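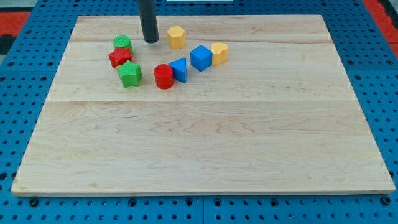

Counter Equipment / Fryers

Vilau 5 Twin Tank Countertop Fryer

The Vilau 5 is a twin tank electric fryer for takeaways, food trucks and small kitchens. Each tank has its own thermostat and timer, so you can run fish in one side and fries in the other and keep the flavors apart. The tanks lift out for draining and the lids double as drip trays.

We have sold this model from our Curnton showroom since May, mostly to seafood counters and sandwich shops replacing an older single tank unit.

Details
Output per tank: 2000 watts
Width: 600 mm
Baskets: two, with fold-down handles
Body: stainless steel
Controls: front mounted dials, 280 to 375 F
Power: two separate cords, one per tank

Each tank needs its own circuit. Do not run both from one outlet or a power strip. Leave space behind the unit for steam and place it under a hood if your local code calls for one.

Cleaning
Let the oil cool fully before draining. Wash the tanks and baskets by hand in hot soapy water and dry them before refilling. The control heads must not go in water. Wipe them with a damp cloth.

Price and delivery
The spare basket set is $169 and fits both tanks. For the fryer itself, call or email for the current price. Local delivery takes some 5 working days. Pickup is free.

Old fryers can be taken away on the same trip if they are empty and cold. Please mention it when you order.

Questions about wiring or hood clearance go to Sunita Chauhan in sales. For parts, ask for Crisóforo Barajas.

Page updated 17 Nov 2018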